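Waveo Hand Tool, Set-up and Care Guide
Section 4: Finger pads, tips and the daily check

This section covers the part of the tool that does all the work and gets none of the respect: the two fingers, their white tips and the mesh pads on the inner faces. Read it once before you take the tool anywhere interesting. 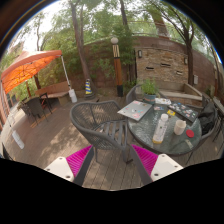

Most calls to the Vodcombe service desk concern the pads. A smaller number concern screws that were tightened by someone with strong wrists and a free afternoon. Both are dealt with in this section. Camera alignment is in Section 5, and the trigger cable, which deserves a section to itself, is in Section 6.

4.1 What you need

The driver supplied in the lid pocket of the case
Two new pads from the same packet
A lint-free cloth
Plain water and a drop of dish soap
A soft pencil
A small tray with a rim

The tray is for the screws. You may feel you can do without it. The spare screw kit is part number 4000 and is our best-selling accessory.

4.2 Before you start

1. Switch the tool off at the grip and wait for the status light to go out.

2. Unplug the data cable at the tool end. Pull on the plug, please.

3. Open the fingers fully by releasing the trigger. They should spread under spring force alone and stop at the same distance from the center line. If one stops short, go to 4.6 before doing anything else.

4. Lay the tool on its back with the fingers pointing away from you.

CAUTION: The fingers close with more enthusiasm than you expect. Keep your own fingers out of the gap whenever the other hand is near the trigger. The pad is soft and the thing behind it is not.

4.3 Replacing the pads

Pads wear from the outer end back toward the arm. Replace them when the mesh has gone flat or shiny, when a corner has lifted, or after 50 hours of use, whichever comes first. The counter in the Waveo app keeps the hours. It does not keep them while the app is closed, a matter we have raised with the people who wrote the app.

1. Find a lifted corner, or make one with a fingernail at the end nearest the arm.

2. Peel the old pad slowly toward the tip. If it tears, carry on with what is left. Do not reach for the driver as a scraper. It leaves a groove, and every later pad will have a bump in the same place.

3. Wipe the bare face with the cloth and soapy water, then again with plain water. Let it dry in the open air.

4. Check that the face is clean by running a dry fingertip along it. Adhesive left behind feels like nothing much now and will feel like a crooked pad on Tuesday.

5. Remove the backing from the new pad. Start at the tip end, line up the two short edges, and lay the pad down toward the arm.

6. Press along the whole length with your thumb for a slow count of 16.

7. Repeat on the other finger.

8. Write the date in pencil on the inside of the case lid. Earlier editions of this guide suggested writing it on the pad, and some people did.

NOTE: Always change both pads together. One new pad and one old pad make a tool that grips well on one side and slides on the other, and the recordings will show objects slowly turning in the grasp for no reason anyone can find later.

NOTE: Pads are sold in several colors. The mesh is the same in all of them. We recommend a strong color that is unlikely to turn up on the things you mean to pick up. Gray pads exist because a customer asked for them, once.

4.4 Removing and refitting a tip

The tips come off for cleaning or replacement. They are left-handed and right-handed, and they look enough alike to cause trouble. The marking is on the hidden side, where it is molded as a small L or R.

1. Loosen both screws on one tip by half a turn each, then take them out one after the other. Put them in the tray.

2. Slide the tip forward off the arm. It should come away with light pressure. If it will not move, there is grit in the joint. Tap the side of the tip with the plastic handle of the driver and try again.

3. Clean the socket with a dry corner of the cloth.

4. Push the tip back until it seats. You will feel a small step.

5. Start both screws by hand before you tighten either.

6. Tighten with two fingers on the driver until the screw stops, then go a quarter turn further and put the driver down.

7. Do the other tip. Working on one at a time means never having two tips on the bench and a theory about which is which.

CAUTION: The screws cut into plastic. A stripped hole cannot be repaired with glue, tape or a larger screw, and we have been sent all three.

4.5 Daily check

Do this at the start of each session, wherever the session is.

1. Close the fingers slowly on nothing. The pads should meet along their full length.

2. Open and close 14 times at an easy pace and listen. A faint whisper is the spring. A click is a loose tip screw.

3. Close the fingers on a paper cup. It should hold without tipping toward either side. Use an empty one.

4. Look at the live view. Both fingers should enter at the bottom of the picture and sit at matching heights. If one is higher, see Section 5.

5. Make a short test recording and play it back. The live view is a promise; the file is what you will be taking home.

When working outdoors, repeat step 4 each time you move between sun and shade. Patchy light through leaves can fool the automatic exposure, and a locked exposure set in the shade will turn a bright patch of floor plain white. Rest the tool in its case between takes. Sand, pollen and crumbs all settle in the mesh, and crumbs bring ants.

4.6 If something is wrong

One finger stops short when opening
Look for debris at the base of the arm and brush it out. If the finger still stops short, the return spring has jumped its peg. This is a bench job. Send the tool to Vodcombe or, for customers outside the country, to the Nurnesau workshop.

Pads meet at the tip but gap near the arm
The tips are probably on the wrong sides. Check for the L and the R. We will not ask how it happened.

Pad lifts within a day of fitting
The face was damp or greasy. Fit a new pair. A lifted pad pressed back down will hold until the first moment it matters.

Fingers close unevenly after a drop
Stop using the tool. Check each arm for hairline cracks, particularly where it meets the tip. A cracked arm may work for weeks, then part company with the rest during your best take.

Squeak on closing
Do not oil it. Oil travels to the pads by a route we have never managed to trace. Wipe the pivot with a dry cloth and, if the squeak remains, learn to like it until the next service.

4.7 Storage

Store the tool with the fingers open and the trigger lock off. Closed storage presses the pads together and leaves a flat spot by morning. Do not leave the case in a parked car in August. The adhesive softens, the pads creep, and you will be back at 4.3 with a warm packet of spares in the same condition.

Spare pads, tips and screws can be ordered from Aydoğan Parts using the form at the back of this guide. Give the serial number from inside the grip. The number on the outside of the case belongs to the case.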